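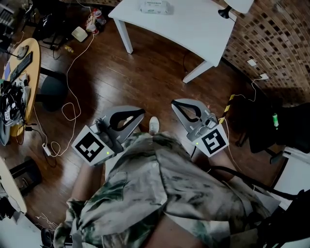 Sturthorpe puts its hand-held grippers through a proper comparison

Hi all, Jayanthi Kurian here from Sturthorpe, with news I've been itching to share! We've started a side-by-side trial of 2 finger pad styles for our Eteo hand-held grippers, and it runs through to the end of April.

I've been doing a fair bit of the squeezing myself (my forearms have opinions). We're after nearly 1000 grasps per pad style, and we're looking at grip, trigger feel and how well the marker tracking holds up.
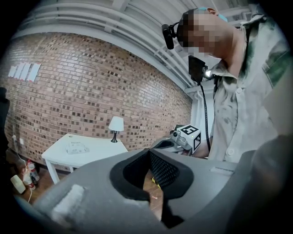

Our friends at Pongsiri are running the same tasks with their own controllers — same objects, same order — so we can compare notes fairly. I'm rooting for the softer pads, but I'll wear it if I'm wrong.

Results will go up on the Sturthorpe site in colour charts, with the raw logs alongside. Media enquiries to me, any time after 3 pm.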